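Forum Flidum > Vie de quartier > Justice et sécurité

Sujet : Travaux d'intérêt général pour les mineurs : on en parle ?

tilleul_bavard
Bonsoir tout le monde ! Je sors de la réunion publique à la salle Hiltovance et j'avais envie d'en discuter à chaud. Pour ceux qui n'y étaient pas : le sujet, c'était les mesures de réparation pour les mineurs (tags, vitres, scooters « empruntés », ce genre de choses). Au lieu de laisser traîner un dossier pendant des mois, on propose au gamin de réparer, avec un éducateur, et de rencontrer la personne lésée si elle est d'accord. Franchement j'y allais en traînant les pieds et j'en suis ressortie emballée ! La salle posait de vraies questions, et on a même eu des applaudissements pour un ado venu raconter sa mesure au micro. Il a repeint le local à vélos de la rue Cho. Il avait la voix qui tremblait, mais il est allé jusqu'au bout.

marteau_sans_maitre
Oui enfin, un coup de pinceau et on oublie tout, c'est un peu facile. Ma voiture a été rayée sur toute la longueur en mars, 613 euros de carrosserie. J'attends toujours qu'on me propose quoi que ce soit. Alors les applaudissements, bof.

tilleul_bavard
@marteau_sans_maitre ta colère je la comprends, et quelqu'un a dit exactement la même chose hier au fond de la salle. Mais est-ce que tu as été contacté par le service d'aide aux victimes ? Moi je ne savais même pas qu'il y avait une permanence à la mairie, le matin, sans rendez-vous.

marteau_sans_maitre
Non. Jamais eu un courrier.

Pruneau47
Moi j'ai accueilli un jeune l'an dernier dans notre association, alors je témoigne. Premier jour : capuche, pas un mot. Au bout d'une semaine il arrivait avant moi pour ouvrir ! On lui a fait trier le dépôt, poncer des bancs, porter des cartons. Ce n'est pas de la magie, il y en a un autre qui n'est venu que deux fois et on ne l'a plus revu. Mais je recommencerais sans hésiter — et je recommence d'ailleurs en juillet.
Ce qu'il faut savoir si vous voulez accueillir :
- il faut une personne présente tout le temps, pas « quelqu'un qui passe »
- une tâche qui se termine, qu'on peut montrer à la fin
- un point avec l'éducateur au milieu, pas seulement au dernier jour

Bref, je vous encourage tous à vous lancer.

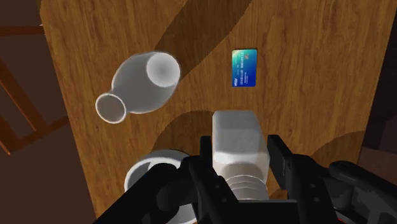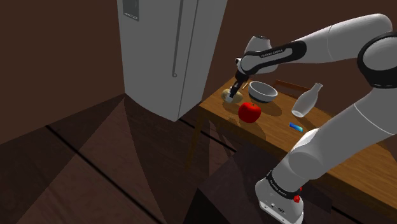 Et pour répondre à la question du « un coup de pinceau et on oublie » : le procureur garde la main. Si la mesure n'est pas faite, le dossier repart, et le jeune le sait très bien, on le lui dit dès le premier entretien. Le mien avait le papier plié en quatre dans sa poche, il le relisait à la pause.

greffe_en_retraite
Je confirme sur ce dernier point, la mesure de réparation n'efface pas les poursuites par enchantement. Une précision quand même pour tilleul_bavard : tu écris « travaux d'intérêt général » dans le titre, or ce n'est pas la même chose. Le TIG est une peine, la réparation est une mesure éducative. Pour un gamin de 13 ans, ça change tout.

tilleul_bavard
Ah mais oui, pardon ! J'ai mélangé les deux. Je ne peux plus modifier le titre, si un modérateur passe par là…

marteau_sans_maitre
Peine ou mesure, mes 613 euros sont toujours dehors.

greffe_en_retraite
Rien n'empêche de demander des dommages et intérêts si l'auteur est identifié, et les parents peuvent être tenus de payer. Ta plainte, elle est contre X ?

marteau_sans_maitre
Contre X oui. Un voisin a vu deux jeunes, il ne veut pas témoigner. Il a peur pour sa boîte aux lettres, monsieur.

lune_de_quai
Et c'est là que je ne suis pas d'accord avec l'enthousiasme général. On parle beaucoup de ceux qui se font prendre et acceptent de réparer. Dans mon immeuble, place Mondurico, les gens ne portent même plus plainte. La réunion a duré combien de temps sur ce sujet-là ? 5 minutes, à la toute fin, quand la moitié de la salle remettait son manteau.

tilleul_bavard
C'est vrai, c'était trop court. J'ai justement noté qu'il y aurait une deuxième réunion consacrée aux plaintes et aux témoins. Viens poser ta question, vraiment ! Il y avait 200 chaises et des places libres devant.

lune_de_quai
Je viendrai si c'est après 19 h. À 17 h 30, ceux qui travaillent ne peuvent pas.

Pruneau47
+1 pour l'horaire, je l'ai mis sur la feuille de remarques à la sortie.
@marteau_sans_maitre un témoin peut demander à donner l'adresse du commissariat plutôt que la sienne, il faut une autorisation mais ça existe. Ça vaudrait le coup d'en parler à ton voisin, non ?

marteau_sans_maitre
Ça je l'ignorais. Je lui en touche un mot ce soir. Je reste sceptique sur les pinceaux, mais merci.

modo_flidum
Titre corrigé : « Mesures de réparation pour les mineurs ». L'horaire de la prochaine réunion sera épinglé en haut de la rubrique dès que la mairie nous l'envoie.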